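Re: [burnstead-lab] Cell budget, second pass

Following up on the thread from last month. The purchasing window closes in February and I would like one list from us instead of the usual three. I have gone through the quotes from Kelden and Lamow and put my comments between the quoted lines below.

In the earlier message I wrote:

> We have money for one more two-arm cell or for a proper
> set of spares for the cells we already run, not both.
> Please say which you want and why. If you want the new
> cell, say what comes off the list to pay for it.
>
> Kelden quotes 8 weeks on arms. Lamow quotes 6 but wants
> payment up front.

Most of the replies asked for spares. I agree with them. The board work is where the fingers matter most, since a pawn stands close to its neighbors and there isn't much room to open the gripper between them.

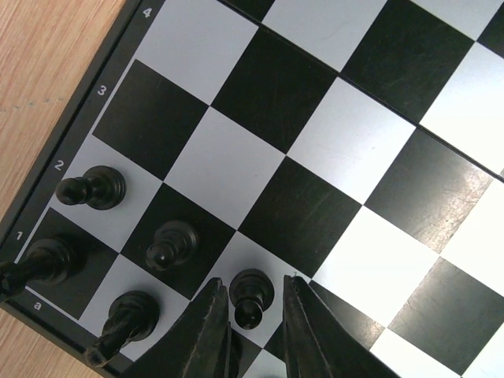
Nieminen wrote back that spare fingers are cheap and we should stop treating them as a line to argue over. The quote is $21 a pair, and the servos are what cost money, so put down as many pairs as we like and spend the meeting on the servos. Nieminen also wants the wrist wiring included, with clips, and asked that it be ordered to length this time.

Fine with me. I have moved fingers to consumables, where they don't need a signature. Wrist servos stay on the main list. Lamow sells them singly and Kelden only in sets with the brackets, so please don't compare the two prices line by line. The Kelden set comes to $371 with brackets and screws. I would take it for the first order and go to singles after that, once we have a drawer of brackets.

Next item is the fixtures and trays. Several of you asked for a second tray for each cell so that captured pieces and loose parts don't share one. I have no objection. A tray costs little next to anything with a motor in it, but it does take table space, and both arms have to be able to work without running into it. Please check the reach before you ask for a bigger one. 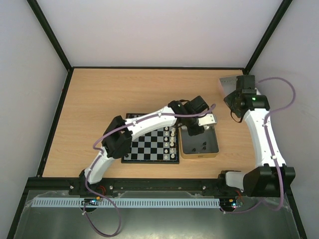 Chess cell, left arm over the tray, black pieces in the tray.

On the holders with the round holes: these are not in either quote. The Burnstead shop can make them, and I would prefer that to buying, but the shop wants a drawing with hole size and spacing and will not work from a sample. If you have a drawing, send it to the list. If you only have the part, measure it.

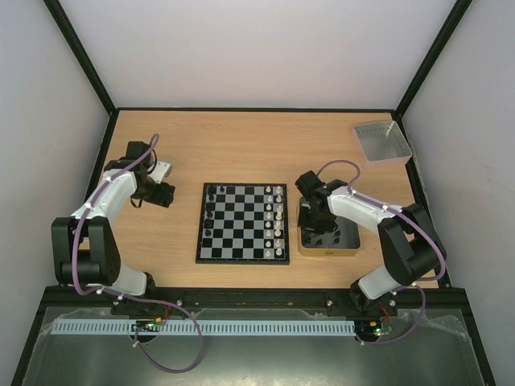 The shop also needs to know whether you want a label on the front face, and what it should say. Last round they came back blank and we ended up with two kinds that look alike from across the room.

Remaining points, in the order they came up:

> Do we budget for a second chess set?

Yes. Same size board and same pieces, or the recorded positions are no use to us. Put it under consumables with the fingers.

> Can the cable duct and rail wait?

The rail can wait. If we aren't adding a cell we don't need more of it. I kept a short length of duct on the list for repairs.

> What about the controller boards?

One spare per cell. Kelden only. The Lamow board uses a different connector and I don't want adapters.

> Does choosing spares now rule out a new cell later?

No. It goes on the request for the next window, and I will carry the Kelden arm quote over and ask them to renew it.

Please send corrections to the list and not to me directly, so that everyone sees the same numbers. I will put the request in at noon on the last day of the window with whatever has been agreed by then. Anything after that waits for the next one.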